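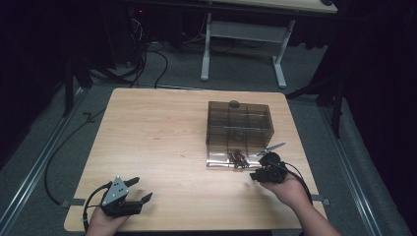 Small Parts Table - Monthly Walk-Round, February
Baltach Workshops, Room 19

Thank you to everyone who left this room so tidy last month, it makes the walk-round a pleasure! Comments are under each item, and please add your own in pencil if I've missed something.

1. Tabletop sound, no splinters or raised grain
OK. Run a palm along all four sides anyway, the wood does lift a little in dry weather.

2. Clamps on the front edge tight
OK. Both checked by hand. A firm quarter turn is plenty - please don't go at them with pliers, as we've bruised one tabletop already.

3. Organizer box free of cracks, dividers seated
OK. Clear plastic like this goes brittle at the corners long before it looks tired, so hold it up to the light when you empty it. Lift it from underneath with both hands and never by the little knob.

4. Metal pieces sorted, none on the carpet
OK on the day. Sweep with the magnet on Monday before anybody vacuums. A full order from Starness is 4000 pieces and I'd love to see them all stay in their boxes.

5. Cables clear of walkways
ACTION. There's a long black one on the floor to the left of the table, and quite a tangle under the white-legged desk behind. Bundle these and tape down whatever has to cross the floor.

6. Floor rails visible and kept clear
COMMENT. They run along both sides of the table and are easy to catch with a toe. Bright tape would help, and there are 2 rolls in the Closov cabinet.

7. Curtain hanging clear of stands
OK. Keep an eye on it when you're moving things about.

Items open: 5 and 6. Next check is in March, same time, 9 a.m.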